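Home | About Us | Newsroom | Programs | Stores | Contact

Print this page | E-mail this page

Starkside Grocers to Open Second Store in Former Pilov Hardware Building

STARKSIDE, 3 Nov 2024 — Starkside Grocers Cooperative has signed a lease on the former Pilov Hardware building on Drutov Street and will open its second store there in February. The new location will serve the east side of town, which has been without a full grocery store since the Pintér Market closed.

The building has been vacant since Pilov Hardware moved out to the highway. Its brick front and the original display windows will stay. Inside, the dropped ceiling has already been taken down, and crews are replacing the wiring and pouring a new floor in the rear half, where the coolers will stand.

"People on the east side have been asking us for this at every annual meeting I can remember," said Karthikeyan Fernandes, general manager of the cooperative. "We looked at building new and we looked at a trailer in a parking lot. The hardware building was the one that made sense. It has a loading dock, it has parking, and it's on the bus line."

The store will carry fresh produce, dairy, meat, bread, dry goods and household basics. It will have a bulk section smaller than the one at the original store, and a counter for coffee and sandwiches near the Drutov Street entrance. Prices will be the same at both stores, and member discounts will apply at either one.

Produce will take up the front of the building. Elango Amin, who has run the produce department at the original store for seven years, will oversee both departments and is now setting winter orders. Citrus will be the main item on the floor for the opening, with greens, squash and root vegetables from area growers as supply allows.

"February is not an easy month to open a produce department," Amin said. "You work with what ships well and what the growers have in storage. By the time the spring crops come in, we'll know the building and the customers will know us."

The cooperative plans to hire 40 people for the new store, in full-time and part-time positions. Current employees may apply for a transfer before outside applications are reviewed. Openings include cashiers, stockers, a meat cutter, two shift supervisors and a receiving clerk. Jeferson Godoy, now the assistant manager at the original store, has been named manager of the Drutov Street location.

Godoy said the store will open early enough for people coming off the night shift at the Pintér plant. Full hours will be posted at both locations in January — they have not been settled yet.

Renovation is being paid for with a bank loan and with member loans. So far 127 members have lent money to the project. Member loans remain open, and a packet with the terms is available at the service desk.

Parking will be behind the building, with the entrance on the alley side. The sidewalk in front of the store will be closed at times this month while the gas line is replaced. Pedestrians should use the opposite side of Drutov Street.

Job applications may be picked up at the original store or requested by mail. Questions about the project, including deliveries and vendor accounts, should go to Tharun Mathew, communications coordinator, at the cooperative's main office. 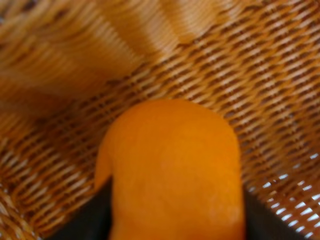

Growers and food producers who would like to sell at the new store should ask Mathew for the vendor form. Forms received by the end of the year will be considered for the opening order, and later ones will be held for spring.

Print this page | E-mail this page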